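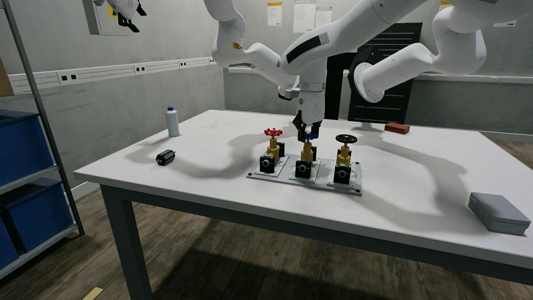
A gripper on the blue valve in the simulated workshop.

Can a robot shut off the water under your sink yet? I spent a morning in January at Bundia asking exactly that, and the answer I got was "sort of, on a good day."

The team there is teaching a two-armed setup to turn valves – red, blue and black, three in a row on a board – and so far it all happens in simulation. Paula Pascu, who runs the tests, told me they've logged 1417 tries and counted 586 as clean turns. I figured that was terrible. She was pretty cheerful about it! 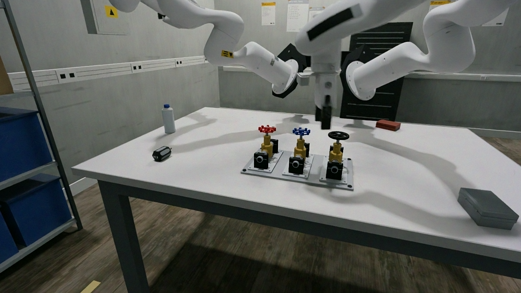

The valve board in simulation, with the gripper pointing down near its far edge.

Nelu Oprea wants to try real plumbing in 6 months, starting with a shop floor at Escobedo (homes come later, he says, what with all the junk people keep under there). I asked if it could do my stuck kitchen valve. He laughed and asked how old the pipes were. I'm keeping my wrench for now, but I'd love to go back when they switch to the real thing.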